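3.2 What people keep when they move

I went into the Huka interviews expecting stories about furniture. We mailed 900 households and 844 wrote back, which floored me, and most of them wanted to talk about small stuff (shelf parts, lids, dishes!). 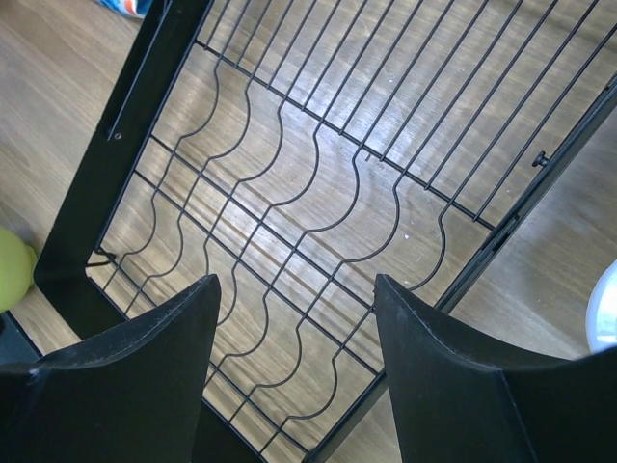
Moving costs didn't explain much of it. People who paid Wivar for a full-service move kept the same odds and ends as people who borrowed a truck.
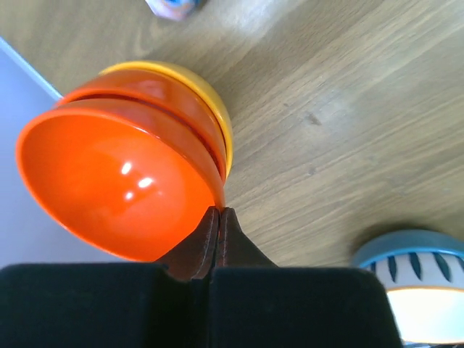 Figure 2. Household items of the kind respondents reported keeping.

Kitchens were where I got hooked. Respondents in Nisance tossed chipped mugs easily but hung on to anything that nests, like the stacked orange plastic bowls in Figure 2, and I think storage space is only part of that. I come back to it in Section 4.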